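Giving up the second car

We sold the second car in April. I had been putting it off for two years, mostly out of habit, and a few people have asked how it's going, so I thought I'd write it down.

The car was a small hatchback with a slow puncture and a heater that only worked on the top setting. I used it for getting to work, which is 5 miles each way, and for the tip. The rest of the time it sat outside the house. When the insurance renewal came through at £564 I left it on the kitchen table for a week, and then I rang a local garage called Sevov and asked what they'd give me for it. It wasn't much but it was a fair price, and they collected it on the Monday.

I now get to work on the 151 bus. It leaves from the end of our road at ten past seven and goes through Nustton, where it waits for a few minutes whether it's early or not. The journey takes twice as long as driving did. I expected to mind this more than I do. I read, or I look out of the window, and once or twice I've fallen asleep and had to walk back from the terminus.

The evenings are harder. The last bus that's any use to me goes at twenty to six, and if I miss it there's a gap of more than an hour. I've missed it four times so far. On one of those I walked home, which was fine until the stretch by the quarry where the pavement stops. I wouldn't do that one again in the dark.
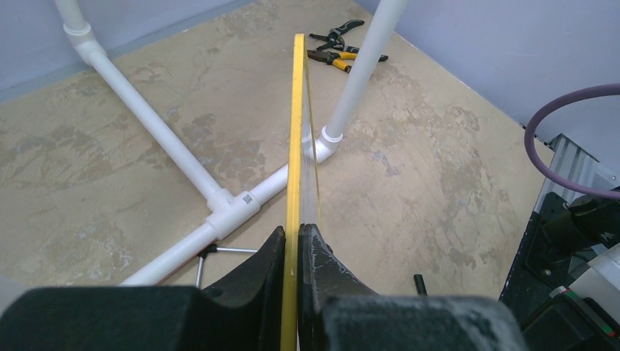

The other thing I hadn't thought about was shopping. We used to do a big shop on the way home from work without planning it, and now somebody has to decide when to take the other car. For the first month we kept running out of things. We have a list on the fridge now and go once a week, and in between I buy milk and bread at Hsiao, the corner shop near the bus stop. It's dearer there, but I've stopped coming home with things we didn't need, so I think it comes out even.

I did look at a bike. Renato Espiritu, who sits opposite me at work, has cycled in for years and lent me his old Vimport for a fortnight. It's a heavy thing with 8 gears, of which I used two. Going in was easy as it's downhill nearly all the way. Coming back I had to get off and push on the hill out of Nustton, every single day, and on the second Thursday it rained so hard I could feel water in my shoes. I gave it back with thanks. I may try again next spring if I can find something lighter second-hand.

As for the money, we're better off, but not by as much as the websites tell you. The insurance and the tax have gone, and so has most of the petrol. Against that there's the bus pass, and two taxis, one of them for a dentist's appointment at the far side of town that I couldn't get to any other way. I also hired a van for a day to clear the garage – something I'd have done in six trips to the tip before, and probably never finished.

The clashes are fewer than I feared. We've both wanted the car at the same time on a handful of evenings, and each time one of us has changed plans or had a lift. My wife says she notices it less than I do, but she has the car most days, so she would.

What I do miss is being able to go somewhere on a whim. I used to drive out to the reservoir after work in summer and walk round it before tea. There's no bus that way at all. I've asked if I can have the car on Wednesdays and we're going to try that from next week.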